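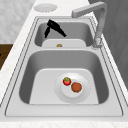 A plate and a strawberry in the larger side of a double sink

Trirkis Solid Dish Soap, Unscented
$11 per block

I started making this soap in March because I was fed up with bottles under my sink, and it has somehow become the thing people write to me about most! It's a hard, pale block that you rub with a damp brush or sponge until it foams up, and then you wash your dishes just like always. There's no pump and no cap to lose, and the paper wrapper can go straight in your recycling.

The recipe is coconut oil soap with a little washing soda and some aloe (my sister-in-law Razia Afridi talked me into the aloe, and my knuckles are grateful). I leave each batch on the racks for 40 days before I wrap it. You can use a softer block, sure, but it goes mushy in a week and I'd feel bad selling it to you.

A few things I get asked a lot:

It does cut grease. Bacon pans, lasagna dishes, that awful film on the lid of the butter dish - all fine. For a really baked-on mess I let the pan soak in hot water first and then go in with the brush.

It's not for dishwashers. Please don't grate it into the tablet drawer. Noman Bajwa from my Saturday market days tried that and had suds clear across his kitchen floor.

If your water is very hard you may get a cloudy look on glasses. A splash of white vinegar in the rinse water takes care of it. 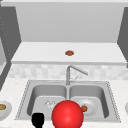 Double sink with a plate in the right-hand basin

Keep the block somewhere it can drain. Any ridged soap dish will do, and I also carry the Vitby cedar tray, which has slots cut right through it and fits the block with a bit of room to spare. Mine sits by the faucet and gets flipped over whenever I remember to do it.

Size and shipping
Each block weighs 8 ounces and is cut by hand, so the corners vary a little. Orders over $40 ship free. I pack on weekday mornings and Amna Paracha drives everything to the post office after lunch, so if you order early it'll usually go out the same day.

Not happy with it? Send it back within 90 days, even if you've used half. I'd love a note telling me what you didn't like, too, but you don't have to write one.

Also available: lemon peel, rosemary, and the Dikidero dish brush with replaceable heads.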